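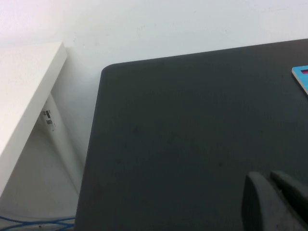

Assistant Coach, Women's First Team (part-time)
Prellgate Soccer Club

Prellgate Soccer Club is looking for an assistant coach to work with the women's first team for the coming season, with a focus on defending and set pieces. The post reports to head coach Sandrine Masson.

The team finished mid-table last season and gave up too many goals from corners and wide free kicks. Most of the back line is returning, along with both goalkeepers. Two center backs have moved up from our reserve side and will need individual attention in their first year at this level.

What the job involves

Training is on Monday, Wednesday and Friday evenings at the Bemar Road ground, starting at 7 p.m. Staff are expected by 6:15 to set up and go over the session plan. You will run the defensive part of each session, usually 30 minutes, and take the full session when the head coach is away.

On match days you will travel with the team, lead the warm-up for the defenders and be on the bench. Home games are played at Bemar Road. Away games are mostly within two hours by bus, with the exception of the trips to Grukov and Ayele, which mean leaving early in the morning and getting back late. There are no overnight stays in the regular season. Cup games are sometimes played midweek and the dates are not known until the draw is made.

You will also:
Cut video from each game and put together a short review for the back line before the next session
Prepare notes on the next opponent's corners, free kicks and long throws
Keep the training attendance record up to date
Meet with the physical therapist once a week about players coming back from injury
Help at the two open tryouts in January

The reserve side has its own staff and you will not be asked to cover for them, but you should expect to talk with them often. Players move between the squads during the season and we want both to defend corners the same way.

What we need from you

A current coaching license that allows you to work with adult players. If you are partway through a course, tell us which one and when you expect to finish.
At least two full seasons coaching a team in league play. Youth or college experience is fine.
Current first aid and CPR certification, or willingness to complete it before preseason.
A background check, arranged and paid for by the club.
Your own way of getting to the ground. The last bus from Bemar Road leaves before evening training ends.

Experience with video editing software would help, but we can show you the program we use. You do not need to have played at a high level. A second language is useful with this squad - French and Spanish especially.

Pay and terms

This is a paid part-time position for one season, with the option to renew. The club pays a monthly amount plus $100 for each match day, home or away. The monthly amount depends on license level and will be discussed at interview. Meals on away trips are covered. You will be given training gear and a club laptop for the video work, both to be returned at the end of the contract.

How to apply

Send a resume and a one-page letter to Sandrine Masson, Prellgate Soccer Club, P.O. Box 1274, or leave them in a sealed envelope at the ground office on any training night. In the letter, please tell us how you would set up a team to defend an inswinging corner, and what you would change if your tallest player was off the field. Diagrams are welcome and do not count toward the page.

Include the names of two people who have seen you coach. We will not contact them without asking you first.

Applicants we want to see again will be invited to run a half-hour session with the squad, followed by an interview with the head coach and the club secretary. The session topic will be sent to you a week ahead. Balls, cones, bibs and full-size goals are provided.

The position stays open until it is filled. Anyone who applied last year is welcome to apply again, but please send a new letter.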